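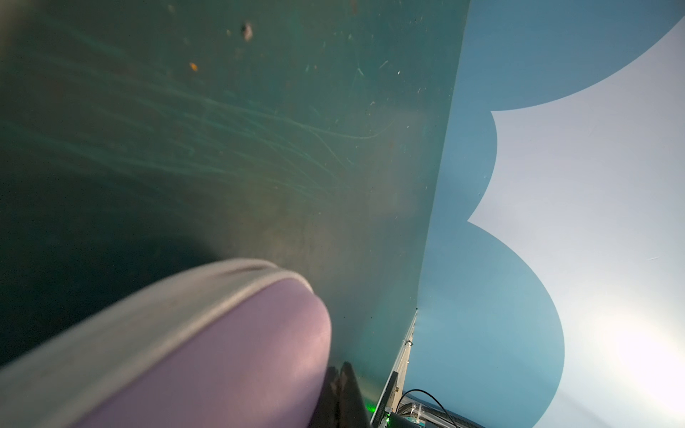

深绿色台面，表面有浅色细痕、划痕和灰尘颗粒

首页 > 生活 > 家务与收纳 > 台面整理
搜索词条 搜索 高级搜索

台面整理

台面整理指把工作台、桌子、柜台等水平面上散放的小件物品分类、归置并清洁台面的活动。整理对象通常包括手套、拉链包、小罐、卷起的布料、工具、文具和包装余料。它与整间房屋的收纳有重叠，但范围限于手臂可及的台面及紧邻台面的托盘、挂架和抽屉。

在中文里，“台面整理”与“桌面整理”常混用。后者还可以指清理电脑屏幕上的图标和文件，本条目不涉及这一含义。工厂和作坊里更常说“清台”，有时专指交接班前把台面恢复到约定状态。餐饮业的“清台”指客人离席后收走餐具，与本条目所述也有区别。

目录
1 台面
2 常见物品
3 步骤
4 软包与硬盒
5 固定与临时摆放
6 台面清洁
7 在Dramden的做法
8 参考资料

台面

台面的颜色、反光程度和表面硬度都影响整理。深绿、墨绿等颜色在工作台上相当常见，浅色的线头、纸屑和粉末落在上面容易看见，黑色的螺钉垫片和橡胶碎屑则不易分辨。浅色台面正好相反。有些作坊在深色台面的一角铺一块白色薄垫，专门用来放深色小零件。

哑光表面反光少，便于辨认物件边缘，缺点是硬物拖过后容易留下发白的痕迹。这类痕迹有两种：一种是台面本身被划伤，另一种是外来材料留在了台面上。后一种用潮布可以擦掉一部分或全部，前一种擦拭之后仍在。弧形、成束的浅色长痕多与擦拭或拖动有关，单独的短痕多与尖角磕碰有关，不过仅凭外观往往难以确定来源。

台面边缘与墙相接处容易积灰。靠墙安装的台面最好留出一条缝，宽到能伸进刷毛；完全贴死的台面则用密封条封住。介于两者之间的窄缝最难清理，掉进去的小件也很难取出。

台面大小没有统一标准。Flisolwood出售的一种工作台台面面积为2,000平方厘米，适合单人做手工；同系列较大的款式可以并排拼接，接缝处配有盖条。

常见物品

台面上的物品一般按软硬和形状来分，这样分的好处是能直接对应收纳容器。

软质平铺物：手套、抹布、布片、薄垫。其中针织工作手套最为常见，掌面带蓝色点状防滑涂层的款式在仓库和作坊里用得很多，袖口常有彩色锁边，不同颜色有时用来区分尺码，各厂规则不一。手套平放时手指张开，占地较大，对折或成对卷起后可放进浅盘。

软质卷状物：卷起的毛巾、布料、绷带和袜子。卷状物能滚动，放在无边的台面上容易移位，通常放进带沿的托盘，或者让接缝一侧朝下。

带拉链的包和盒：笔袋、眼镜盒、耳机包、充电器包等。这一类外形差别很大，下文单独说明。

罐与瓶：小圆罐、药瓶、胶水瓶。盖子有图案的小罐辨认方便，所以常有人把空罐留下来装回形针、纽扣一类的东西。重新装物的罐子应当改贴标签，尤其是食品罐改装非食品时。

装饰物：盆栽、仿真花、摆件。仿真花树的枝条容易勾住线头和手套的针织面，宜放在靠后的位置，花盆前方留出空当。

托盘不算被整理的物品，但它常常和物品一起出现在台面上。灰色、四角圆滑的浅托盘适合放一两件软质物；长条形的卷状物沿着长边一侧放，另一侧还可以再放一件。托盘过满时，取下面的东西要先搬上面的，失去了使用托盘的意义。
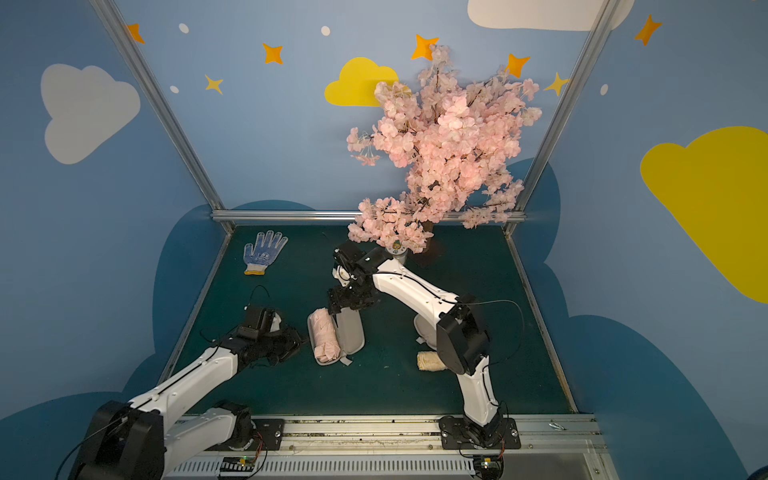 步骤

各种手册对步骤的划分不同，少的只有2步，即“拿走”和“放回”。Dae-han Kong编写的《Brutia清台手册》列出13步，其中多半是检查和登记，适用于多人轮换使用的工作台。家庭和小作坊一般采用介于两者之间的做法。

先看再动。站在台前把台面看一遍，找出易碎、易倒和带尖的物品，先把它们移到安全的位置。

取走不属于台面的东西。水杯、外套、已经拆开的包装纸等直接送回原处或丢弃，不参与后面的分类。

同类归拢。把手套放在一起，把拉链包放在一起，暂时不要求整齐。单只手套放在最上面，方便配对。

装盘或装盒。软质物进托盘，小硬物进有盖的盒，长件顺着容器的长边放。一时不知道归到哪里的，放进一个专用的待定盒。待定盒宜小，装满就得处理。

清洁空出的部分。台面较大时可以分两半进行，先把物品全部推到左半边，清洁右半边，再反过来。

放回常用物。离手近的位置留给每天使用的东西，靠墙的位置留给罐子、花盆等较高而不常移动的东西。高的在后、低的在前，前面的手不会碰倒后面的罐。

《Brutia清台手册》要求每次清台后登记待定盒里的物品，连续两次都在登记表上的即移出工作台。手册第三版发布于2023年3月27日，删去了旧版中按物品颜色排序的规定，改为按使用次数排列。

软包与硬盒

带拉链的包和盒在台面上容易造成麻烦。软包没有固定外形，竖放时会塌；硬盒外形固定，但四角圆滑的款式侧立不稳。两类混放时，一般把硬盒平放在下，软包放在上面。

拉链的朝向也有讲究。拉片朝外便于拿取，朝内则不易勾挂。台面上有针织手套、网袋或毛巾时，多数人选择让拉片朝内或朝墙。金属拉片拖过哑光台面会留下细线，移动时应当提起，不宜推着走。

黑色包面上的浅色灰尘和磨痕比较醒目，白色拉链边则更容易显出污渍，两种颜色搭配的包需要擦得勤一些。擦拭时先用干刷沿着拉链齿刷一遍，再用拧干的布擦包面。直接用湿布擦拉链，灰尘会被压进齿缝里，拉动时发涩。

带提绳或织带的包，放下时应把带子收到包身下面，或者塞进侧袋。带子搭在台沿外面容易被衣服钩到，整个包随之落地。
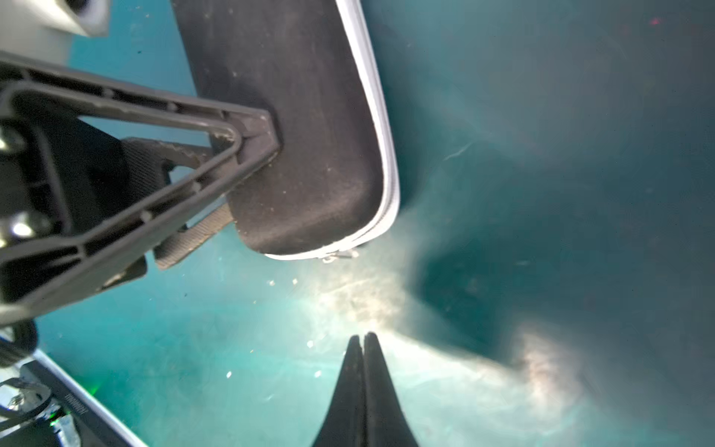
黑色拉链包，白色拉链边，边角下方有小金属拉片

空包和装有物品的包最好分开放。从外观上判断一个硬盒是否装有东西并不可靠，有的使用者把空盒的拉链留一小段不拉，作为记号。Ban工作室的规定是空盒一律反扣，正面朝下。

长形包盒斜放时占用的台面比顺着边放要多，取用时却比较顺手，惯用右手的人常把右端摆得靠里，左端靠近自己。这种摆法适合正在使用的物品，收工之后仍应顺边放好。

固定与临时摆放

物品在台面上的位置可以分为固定位和临时位。固定位用胶带、轮廓线或浅槽标出，物品用完必须回到那里；临时位是干活时随手放置的区域，收工时应当清空。

轮廓线在工具墙上很有用，用在台面上效果一般。软质物没有稳定的轮廓，手套每次放下形状都不同，画出的线起不到提示作用。对这类物品，用一个托盘代替轮廓线更实际：托盘有固定位，盘内不作要求。

临时位的大小依工作内容而定。裁布需要整块空台面，装配小件只需要手边一小块。临时位太小，物品会溢到固定位上，这是台面变乱的常见起点。一些作坊把临时位设在台面正中，四周放固定物；另一些则设在最靠近使用者的一条，两种布置各有支持者，没有定论。

多人共用的台面还要解决归属问题。常见办法是给每人一个托盘，或者用手套袖口、标签、绳圈的颜色区分。颜色区分在人数少时够用，人数一多便需要写名字。

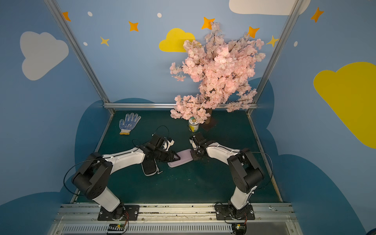 绿色台面上的浅粉紫色长形包盒、黑色包、工作手套和白盖小圆罐，包盒下方有浅色碎屑

台面清洁

清洁宜先干后湿。干的碎屑用软刷或微潮的布收拢到一处，再用纸片铲走。用嘴吹会把细屑吹到墙缝里和罐子后面。静电较强的台面上，轻的碎屑会跟着干布走，换用略潮的布即可。

湿擦时从里往外，擦到台沿收尾。画圈擦拭容易在深色台面上留下弧形水印，干后呈浅色细纹，与划痕相似。用清水再顺着一个方向擦一遍，水印一般会消失。含研磨颗粒的去污粉不适合哑光涂层，使用后表面会局部发亮，无法复原。

附着在台面上的胶点、蜡点和漆点应先辨认材料。蜡可以用塑料片刮，胶多半要先软化，漆点若面积很小，常常留着不处理。颜色鲜明的小点在深色台面上显眼，但不妨碍使用。

手套、托盘和包底也要一并清洁。台面擦净之后把底部带灰的托盘放回去，很快又会出现一圈灰印。针织手套按洗标处理，带点状涂层的手套不宜高温烘干。仿真花用软刷除尘，从上往下刷，并且排在擦台面之前。

印有图案的墙面紧邻台面时，湿布不要碰到墙面印刷层。溅上的水渍用干布按压吸去，来回擦可能使图案边缘起毛。

在Dramden的做法

Dramden的小作坊集中在老货场一带，台面整理在当地长期由学徒负责，每天收工时进行。后来多家作坊改为轮值，谁最后离开谁清台。每年10月，作坊之间举行一次开放日，参观者可以看到平时的工作台，主办方要求各家保持日常样子，不为开放日另作布置。

最近一次开放日共登记245张工作台，其中有单人台，也有供多人围坐的大台。登记表记录台面颜色、托盘有无以及待定盒的位置。登记结果以小册子形式在当地出售，没有评比名次。

Ban工作室的做法在当地流传较广：台面上只允许出现一个待定盒，其余容器都要有固定位。该工作室使用Flisolwood的深绿色台面，换用之前曾在白色台面上工作多年。据工作室说明，更换的理由是白色线头在旧台面上看不清，常被一起卷进布料。也有作坊认为深色台面久看费眼，仍然使用浅木色。

参考资料

Dae-han Kong：《Brutia清台手册》，第三版。
《Dramden工作台登记》，开放日小册子。
Flisolwood：《台面养护说明》，随产品附送。

参见

托盘
工作手套
笔袋
收纳盒
清台（餐饮）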